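Technical notes, March 2021

Estimating and hanging large-repeat papers

Several branches have asked for written guidance on papers with a long vertical repeat. The seasonal patterns now in the Omenia and Stustow books are mostly of this kind, and the order quantities coming in from smaller jobs are still being worked out on wall area alone. Area works well enough for plain and texture papers. It comes up short on a printed paper with a large motif, and the shortage usually shows on the last wall, when the original batch may be out of stock.

What the label gives you

Every roll label carries four things that matter to the estimate: width, length, vertical repeat and match type. The repeat is the distance from any point in the design to the next identical point below it. The match type says how neighboring strips line up. In a straight match the same part of the design meets the ceiling on every strip. In a half-drop match the ceiling line alternates, and each strip is shifted by half the repeat from the one beside it. A random match has no alignment, and the repeat can be ignored.

The Amissah winter line uses a repeat of 28 inches with a straight match. Omenia prints most of its branch-and-leaf designs as half-drops. Stustow does both, sometimes under the same pattern name in two widths, so read the label of the width being ordered.

Working by strips

Count strips, then rolls. The steps are as follows.

Measure the wall height at both ends and in the middle, and take the largest figure. Add four inches for trimming, two at the top and two at the bottom.

Divide by the repeat and round up to the next whole number. Multiply back. The result is the working length of one strip.

Divide the roll length by the working length and round down. The result is the number of strips per roll.

Add up the width of all the walls to be papered, divide by the roll width and round up. The result is the number of strips for the room. Doors are counted as wall. Windows are counted as wall unless they run close to full height.

Divide strips needed by strips per roll and round up.

With an eight-foot wall and the Amissah repeat, the height with trim is eight feet four inches. Four repeats are needed, which makes a working strip of nine feet four inches. A roll of thirty-three feet gives three strips and leaves five feet over. The leftover piece is too short for a full drop but will serve above a door or below a sill, provided the match falls right.

For a half-drop, cut alternate strips from two different rolls. Roll A supplies the odd strips and roll B the even ones. This often saves most of a repeat per strip. Mark the back of each strip with its letter and an arrow pointing up before it leaves the cutting table.

Placing the motif

A small geometric can start anywhere. A design with birds or other single figures needs a decision about where the figure lands. Pick the most prominent figure and keep it whole, clear of the ceiling line and clear of the inside corners. On a low wall, or where a counter or bench hides the lower part, set the layout from the visible band and let the remainder fall as it may.

Center the first strip or the first seam on the wall that is seen from the entrance. Test both by marking strip widths along the wall with a pencil. Use whichever leaves the wider piece at each corner. A piece narrower than six inches at the corner is hard to hang plumb and should be avoided. 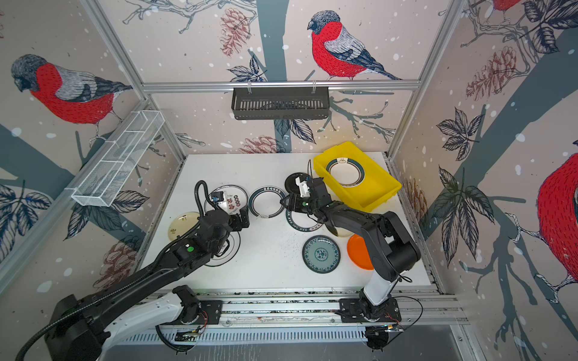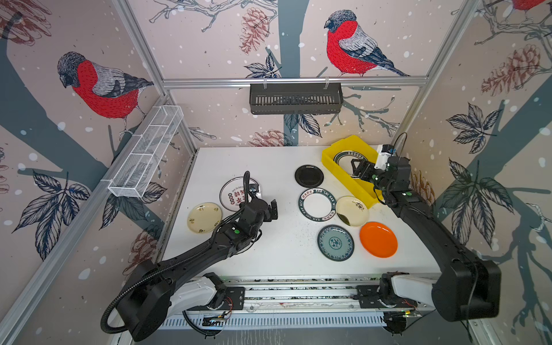
Winter paper with birds, pinecones and white snow dots.

Inside corners

Do not wrap a full strip around an inside corner. Measure from the last seam to the corner at top, middle and bottom, take the largest measurement and add half an inch. Cut the strip to that width. Hang it so that the extra half inch turns onto the next wall. Strike a new plumb line on the second wall and hang the remaining piece to that line, lapping it over the turn.

The lap will lose a little of the design. On a pale ground with scattered dots the loss is hard to see. On a branch that crosses the corner at a shallow angle it will be plain, and the plumb line may be moved by up to an eighth of an inch to bring the branch back into line. Beyond that the error shows at the ceiling.

Pale grounds

Pink, cream and beige grounds show paste, pencil and seam dirt more than any other color. Use a hard pencil for layout and keep it off the seam line. Wipe each strip with clean water before hanging the next one, and change the water every three or four strips. Seam rollers should be washed as often.

Pale papers are also more open to show-through. Patching compound, old color changes and marker ink all need a coat of pigmented primer. Let the primer dry for the full time on the can. Ink that bleeds through a first coat will bleed through the paper, and the second coat has to be a stain blocker.

Batch numbers

All rolls for one room must carry the same batch number. If two batches cannot be avoided, change over at an inside corner, and put the smaller batch on the wall with the window. Light from behind hides small differences in ground color. Write both numbers on the job sheet.

Waste figures from the Grinton job

The Grinton job covered 11 rooms with the Amissah paper. The order was for 2,000 square feet and the measured wall area was 1,605 square feet. The difference was about a fifth of the order. Most of it was lost to matching, with smaller amounts going to trim at ceiling and base and to a few strips damaged in pasting. Full unopened rolls left at the end were counted as used for this purpose.

An estimate by area with the usual one-tenth allowance would have fallen short. The strip method gave the quantity that was ordered. Branches should use it for any paper with a repeat longer than twelve inches, and the strip count should be written on the order form in the box now used for remarks.

Returns

Omenia accepts unopened rolls with the label intact, sorted by batch. Stustow accepts them in full cartons only. Amissah seasonal papers are not returnable after the end of September, when the next book comes out. Opened rolls should be kept by the customer for repairs, stored flat and in the dark, with the batch number written on the inside of the core.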